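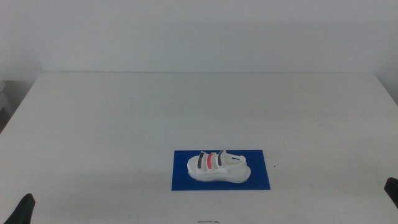 White tabletop and wall, Vastcombe workshop

Gretik Camp Water Tank
Item 2135
$1,201, frame and tap stand included
Sold by Bimeck Relief Supply

Hi, and thanks for looking at the Gretik! I've been selling water gear to aid groups for a good long while (mostly small outfits, church groups and a few clinics that work near refugee settlements), and this is the tank I end up talking about the most. It's a soft-sided tank that folds flat for the trip, stands up inside a bolt-together frame, and holds nearly 800 liters when it's full to the line.

Why this size? The big onion tanks are great if you've got a truck, a level pad and a crew. A lot of the people who call me have a pickup and a muddy slope behind a registration tent. Two people can carry the folded Gretik between them, and if families get moved to another part of the site (it happens a lot), you drain it, unbolt it and go.

What comes in the box

Tank with screw lid and overflow
Steel frame in 12 pieces, with bolts and two wrenches
Tap stand with four push taps
Inlet hose with strainer
Patch kit
Setup card, pictures only, no words

I love that setup card. We used to ship a booklet in three languages and it was always the wrong three.

Setting it up

Get the ground as flat as you can and pull out every stone and root, then lay down a tarp. Bolt the frame together loosely, hang the tank, and tighten everything up once there's a little water in the bottom. Put the taps downhill with some gravel or a drain ditch under them, or you'll have a swamp by lunchtime. Please don't stand it on pallets!

The tank stores water and that's all it does. It doesn't filter or treat anything, so you'll still need to chlorinate and test the way you normally would.

Spare parts

The push taps wear out first, especially with kids hanging off them all day. Order a spare set with the tank if you're going somewhere remote. Part 181 is the tap washer pack, and it also fits the older Ashworth tap stands if you've still got some of those around. Frame bolts are a standard size, and any decent hardware stall should have them.

Shipping

Everything goes out from Vastcombe, usually the same week. We can mark the carton for customs as relief goods, but I need your consignee letter before I pack it, so send that along with the order. Tanks ordered in June can take a bit longer, as that's when we do the stock count.

Folded tank and frame go in one carton. Lids are also sold separately.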